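4.3 Recording navigation episodes in a simulated room

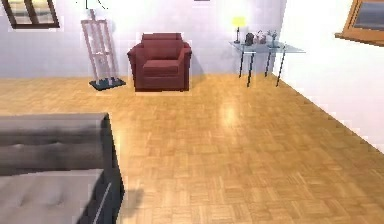 An episode is one continuous drive from a start pose to a goal, stored with its camera frames, commands and instruction text. The Nindel trainer learns only from complete episodes. Before you begin, the room must be loaded and the Rellow recorder must show READY in the status line. If it shows WAIT, see section 4.1.

Each room in the Priltetti set needs 59 accepted episodes before it can be passed to training. Rejected episodes do not count towards this number but are kept on disk until the room is closed.

Preparing the session

1. Open the session panel and choose the room from the list. Enter your operator name exactly as it appears in your account.

2. Set the frame limit to 300. An episode that reaches the limit is stopped and marked TIMEOUT.

3. Under Targets, tick the objects that may be used as goals. For a living room, tick at least one seat and one table. Leave windows and wall pictures unticked. They may be named in an instruction as landmarks but cannot be goals.

4. Press Check Targets. Any object without a reachable stopping point is shown in amber. Untick it or move the stopping point by hand (section 3.6).

Note: A glass tabletop may return gaps in the depth channel. Place the stopping point in front of the table legs, on open floor.

Recording

5. Press New Start. The recorder picks a start pose at random. If the camera is inside or against a piece of furniture, press New Start again.

6. Type the instruction before you drive. Use one sentence and everyday words, for example:

Go past the sofa and stop in front of the red armchair.
Drive to the glass table with the yellow lamp.
Stop facing the easel.

Do not use the object names from the scene file (chair_02, table_glass_a). The trainer discards instructions that contain an underscore.

7. Press Record and drive to the goal with the left stick. Keep to a steady speed. Small corrections are acceptable, and an episode with one clear correction is worth keeping.

8. Stop facing the goal and hold still until the counter shows 17 still frames. Press End.

9. Mark the episode ACCEPT or REJECT. Reject it if you touched any furniture, stopped at the wrong object, or changed your mind about the route part-way through.

Caution: Do not press New Start while the recorder is still writing. The open file is closed without its index and the episode cannot be recovered.

Caution: Do not change the lighting preset within a session. Strong glare on a polished floor is part of the preset and must stay the same from the first episode to the last. To record under a second preset, close the session and open a new one.

Spreading the examples

The Coverage tab shows the start poses as dots on the floor plan. Operators tend to favour the open middle of the room, and the trainer then does poorly near walls and corners. If any quarter of the plan is empty after 19 episodes, switch New Start from Random to Fill Gaps.

Vary the wording as well. The same goal should not be given in the same sentence more than twice – the panel warns you on the third use but does not block it.

Closing the room

10. Press Verify. The Gavrilă checker replays every accepted episode and compares the final pose with the stopping point. Episodes outside tolerance are returned to the list as REVIEW.

11. Replay each REVIEW episode once and either accept it again or reject it. Add a short comment in both cases.

12. Press Close Room. Rejected episodes are deleted at this point.

Requests to reopen a closed room go to Despina Ciobanu. Faults in the recorder itself go to Leandro Domínguez, with the session log attached. Logs are cleared every Thursday at 18:00, so save a copy first.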